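4. Setting the clock and power limits

The Simer board ships with its processor locked to a safe default speed. Most users never need to change this. If you plan to run long jobs, or if the board will sit in a closed case, read this section before you switch it on for the first time.

You will need the Brarkosa configuration tool, version 2 or later, and the power supply that came with the board. Phone chargers may start the board but can drop voltage under load.

4.1 Before you start

1. Shut the board down and disconnect the power.
2. Check that the heat sink is seated flat on the processor. It should not rock when you press a corner.
3. Plug the fan into the three-pin header marked FAN1. The header marked AUX looks the same but does not report fan speed.
4. Reconnect the power and wait for the green light to stop blinking.

Note: On boards with the Flarnance carrier, the green light is on the underside, next to the network port.

4.2 Choosing a power profile

The processor has two groups of cores. The small cores handle background work and use very little power. The large cores start up when the load rises. The profile decides how soon that happens and how fast the large cores may run.

1. Open the configuration tool and select Processor, then Profiles.
2. Choose Quiet, Balanced or Full. Balanced is the default.
3. Select Apply. The screen may go dark for a moment.
4. Restart the board.

Quiet keeps the large cores off until the load has stayed above 50 percent for several seconds. Video playback and web browsing are fine in this mode – compiling software is noticeably slower. Full allows all cores to run at top speed at any time and needs the fan.
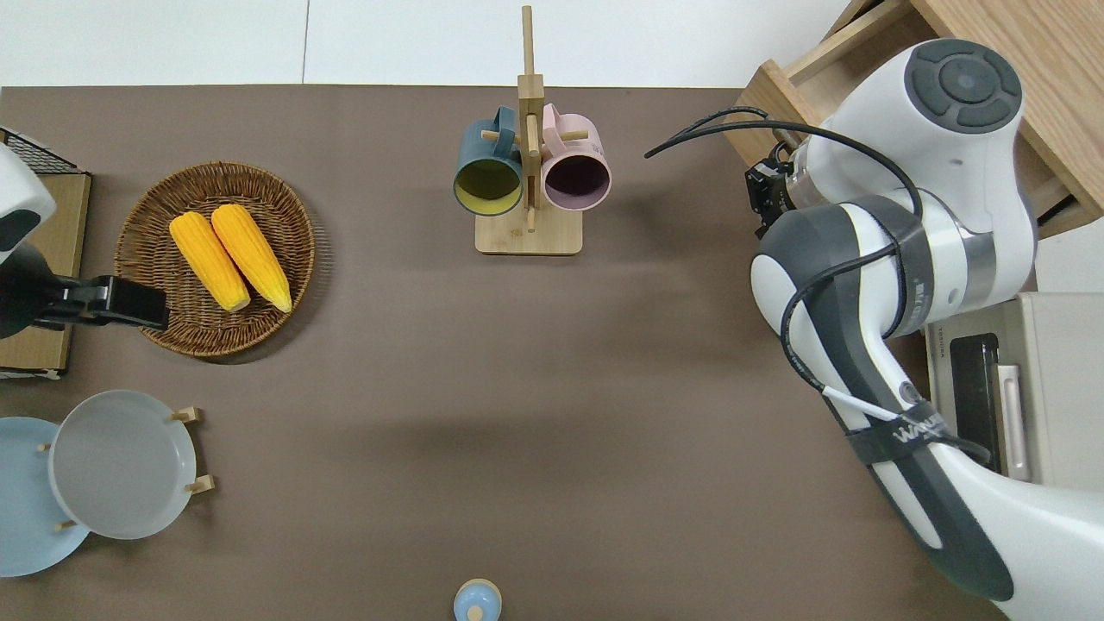
4.3 Setting the temperature limit

The board slows itself down when the processor reaches the temperature limit. The factory setting is 77 degrees Celsius. You can lower it, but the tool will not accept a higher value.

1. Select Processor, then Thermal.
2. Type the new limit and press Enter.
3. Select Test. The tool loads all cores for 210 seconds and draws a graph of speed and temperature.
4. If the speed line drops before the test ends, choose a lower profile or improve the airflow.

Caution: The heat sink stays hot after a test. Let it cool before touching it or opening the case.

Note: If the board is mounted in the Mendonça case, remove the dust cover before testing. Results with the cover on will read high.

4.4 Restoring the defaults

1. Shut the board down.
2. Hold the button marked RST and reconnect the power.
3. Keep holding until the green light blinks twice, then let go.

Your files are not affected. The profile goes back to Balanced and the fan curve is cleared, so any custom curve has to be entered again.

Section revised in February by Heriberto Escobedo. For memory timing, see section 5.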